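4. Collecting demos in the sim (cup task)

Read section 3 first. If the login to Levness still fails, ask Kianoush Azimi, don't make a second account.

Before you start
- Close every other session. Two open sessions write to the same folder and you lose both.
- Scene file: Rolham table, marble top. Not the old one.
- Seed 1004 for the first batch. Random after that.

Steps

1. Launch the scene. Wait for the arm to settle. Don't touch the controller yet.

2. Check the task name in the top bar. Has to say cup, not ring. Wrong name = whole batch gets mislabled.

3. Hit Record, then move. Pause of 2 seconds at the start is fine, the trimmer takes it off. Longer and it ends up in the training set as "do nothing".

4. Bring the gripper in from above, fingers pointing straight down. No side approaches. The model picks up side approaches fast and then knocks over the neighbors.

CAUTION: slow down over the rim of the gray basin. A wrist hit there doesn't stop the sim but the demo is garbage. Discard it.

5. Close on the cup. Fingers either side, cup still on the basin floor. Don't lift until the grip reading is steady.

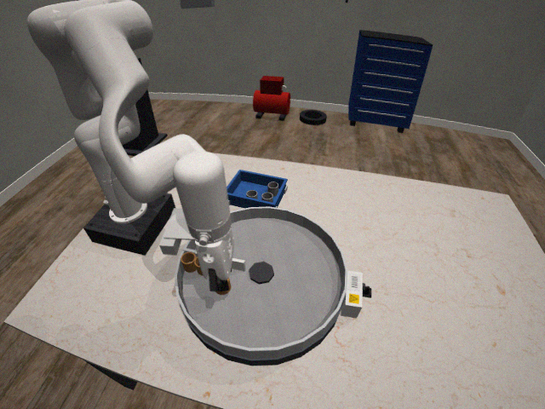 6. Lift, carry to the black plate, lower, open. One smooth move if you can. Small corrections OK, we want some of those. Wild ones no.

7. Stop recording. Mark it Good, Recovered or Discard. Recovered means you missed and fixed it in the same take. Keep these!

8. Reset and go again. 30 good takes per batch, then export.

NOTE: the blue tray with the gray rings belongs to the ring task. Leave it alone. If you bump it, discard, even when the cup part went well.

NOTE: no editing labels after export. Wrong label, send the take number to Ehsan Khosravi and he pulls it on the server side.

Export

File > Export batch > Vahidi format. Leave compression off. Name is your initials, the task, then the batch number, no spaces. Upload takes a while on the Cirnville line, so start it before lunch and dont close the lid.

If the export stops at "writing index", kill it and run it again. Takes are safe, they save on step 7.

Ring task is in section 5.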